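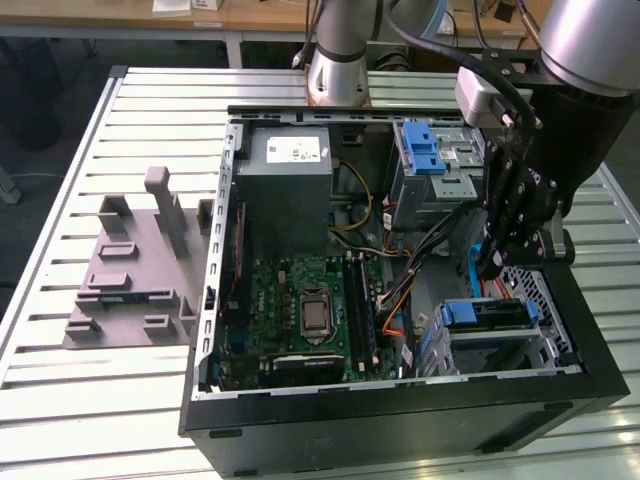

Ceson Ino finger set, revision 3
Replacement fingers and wrist cable guide for the Ino gripper

3 min read

Revision 3 replaces all earlier finger sets for the Ino gripper when the gripper is used for computer teardown. It was released on 19 March 2023 after a fault at the Vustcombe recycling cell, in which a finger stayed closed on a drive cable after the controller had reported it open. The arm began its retract move and pulled the cable and the drive bay upward before the force limit stopped it. There were no injuries. One wrist connector was damaged.

Cause

The revision 2 finger joint used a pressed pin. Under repeated side load the pin could move outward far enough to bind against the link. The position sensor is on the motor side of the joint, so a bound finger was reported as open once the motor had completed its travel. Fergal Kavanagh traced the fault on the test bench and reproduced it on 5 of the 15 used sets returned to us. Side loads of this kind are common in desktop cases, where the fingers have to reach between the drive bays and the power wiring.

Changes in revision 3

Finger joint: retained pin with a clip at each end.
Fingertip: edge radius increased to reduce snagging on SATA and power cables.
Wrist cable guide: moved away from the connector face, with more slack at full rotation.
Controller: release check added. The gripper compares motor current on opening with a stored value and holds the arm if the two do not match.

The release check requires the matching Kaplan controller update. Revision 3 fingers will run on older software, but a bound finger will not be detected. Install both before returning the cell to automatic mode.

Service

Inspect both clips every 2,000 cycles. Replace the set if a clip is bent or missing, or if a finger does not open freely by hand with power off. Do not refit revision 2 pins.

If the arm holds with a release fault, do not jog it clear. A snagged cable may be under tension. Isolate power to the arm and gripper, support the drive or part, and cut or unplug the cable before opening the fingers by hand - the manual release is on the side of the gripper body. Allow about five minutes for the restart and sensor check.

Supplied as a full set with clips, cable guide and fasteners. Single fingers are not sold. Revision 2 sets can be exchanged at no charge. Contact Vaughan Fairweather at Ceson service with the gripper serial number and the cycle count from the controller.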